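4.3 Suturing Exercise: Student Set-Up and First Stitch

Students in the Furgate surgical robotics course complete this section in pairs. One student operates the console and the other manages the pad and thread. Complete Section 4.2 before switching on the arms.

1. Secure the practice pad to the base and confirm that it does not shift when pressed.
2. Set the overhead light so that the incision is the brightest part of the work area.
3. Bring both instruments in from opposite sides at low speed.
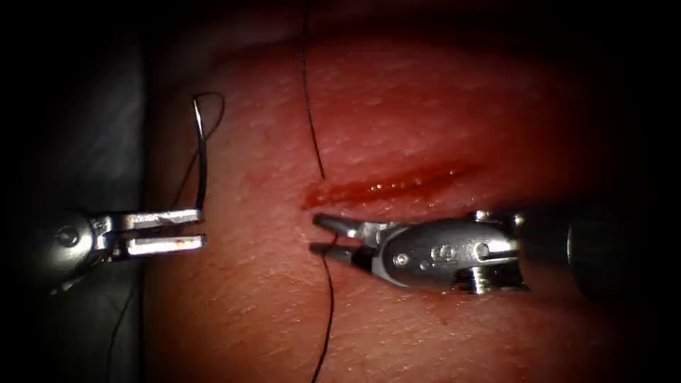

4. Set motion scaling to 2 on both arms. Scaling may be changed only by the lab supervisor, Karla Cuautle.
5. Pass the needle across the incision and draw the thread through in short pulls.

CAUTION: Do not close the jaws on the needle point. Bent needles must be placed in the sharps container and entered in the log.

6. Release the thread before changing your grip. Never pull with both arms at once.

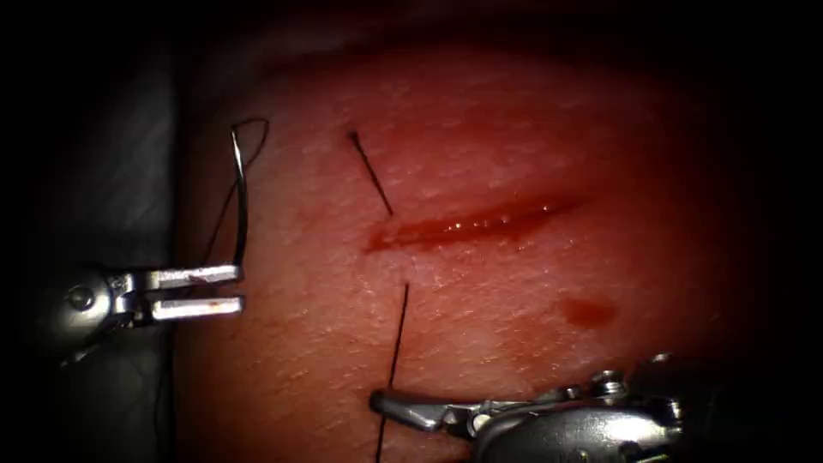

7. Leave enough free thread on each side of the incision to tie the knot in Section 4.4.

NOTE: Each attempt is limited to 60 minutes, including cleanup. The Baltano software saves the wrist camera view automatically.

8. Review the wrist camera view with your partner before you tie.
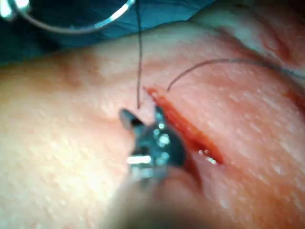

Photo: Azucena Palacios / Flukdale Student Robotics Program

9. If the thread has crossed over an instrument, stop and ask for assistance.
10. Park both arms, switch off the light, and return the pad to Room 236.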